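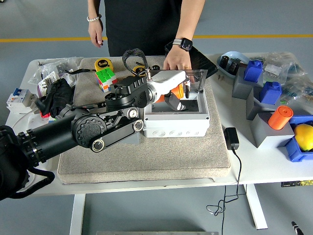
Python 3 script, slow imports, losing my will to live. I have a command line tool called Flater that reads a folder of text files and renames things according to rules. It does very little. Typing flater --help takes 7 seconds on my work laptop before a single line appears, and the help text isn't that good. I think of a small program as something like a gray junction box with a row of knockout circles on the front: you open the ones you need and leave the rest alone. Mine seems to punch out every hole in the box the moment you lift the lid. I ran it with -X importtime and got 3551 lines of output, most of them for modules I have never heard of and did not knowingly invite.

What I have tried so far: deleting all the __pycache__ folders (slower, then the same), reinstalling Python (the same, plus an afternoon gone), and moving the import lines around alphabetically, which at least looks nicer. The main file imports pandas at the top because one subcommand out of the lot writes a spreadsheet. It also imports our in-house package, brolonov, which has an __init__.py that imports everything else in brolonov. I didn't write that one and I'm a bit scared of it.

Is there a proper way to make this start faster, or do I rewrite it in something else and lose the winter? My boss has already said the word "Rust" twice.

Volkan Çetinkaya
October 2022

Vy Tôn

Please don't rewrite it. A rewrite will be very fast and will be finished in the January after the one you are thinking of.

You already have the answer in your second paragraph. Python runs every import at the top of a file when the file is loaded, whether or not the code below ever uses it. Your --help is loading pandas so that it can tell people how to rename a text file.

Start with the easy one. Move the pandas import inside the function that needs it:

def write_sheet(rows, path):
 import pandas as pd
 pd.DataFrame(rows).to_excel(path)

People will tell you this is bad style. The style guide does say imports go at the top, and most of the time I agree, but a slow command line tool is a fair reason to break the rule. Put a comment next to it or some tidy coworker will move it back up within the week. The import only does real work the first time, so calling the function in a loop won't hurt you much.

Then look at brolonov/__init__.py. If it is a long list of "from .something import *", then even "from brolonov.names import clean" will run the whole list first, as the package's __init__ always runs before the submodule. You have two choices. Empty the file out and fix whatever breaks, or, if other teams lean on it, give it a module-level __getattr__ (Python 3.7 and up) that imports each piece when somebody asks for it. I did the second at my last job and it was less awful than it sounds. It was still fairly awful.

For reading the importtime output, remember it goes to stderr, so:

python -X importtime -m flater --help 2> imports.txt

The second column is the cumulative time in microseconds. Sort by that one and read from the big end. You can ignore nearly all of those lines. The nested ones are already counted in their parents, so don't add the column up or you will frighten yourself.

One more thing. Build your argument parser before you load anything heavy, and have each subcommand import its own module after the arguments are parsed. With that layout --help never touches the slow stuff at all.

saraç_dev

just buy a faster laptop lol

ok real answer, check your antivirus. ours was scanning every .py file on open and it made everything crawl. IT added an exception for the venv folder and it was night and day. Also is your home folder on a network drive? mine was and i didn't know for 2 years

i would use PyPy, its faster

Vy Tôn

Adding a note to the above: the antivirus and network drive points are good ones and I should have thought of them. PyPy I would leave alone for this. It speeds up long-running Python code, and a tool that prints its help and exits never gets that far. Its own startup is often a little slower, and pandas can be a chore to install on it.

Volkan Çetinkaya

Reporting back. Moved pandas into the function and split the subcommands up the way Vy said. Help text now appears in 174 milliseconds, measured many more times than was necessary. The __init__.py in brolonov had 68 import lines, one of them for a plotting library used by a file that was deleted. I took that line out and two unit tests failed in a different department, so I put it back and Flater now goes around it.

The home folder was also on a network drive. I have not told my boss which part fixed it.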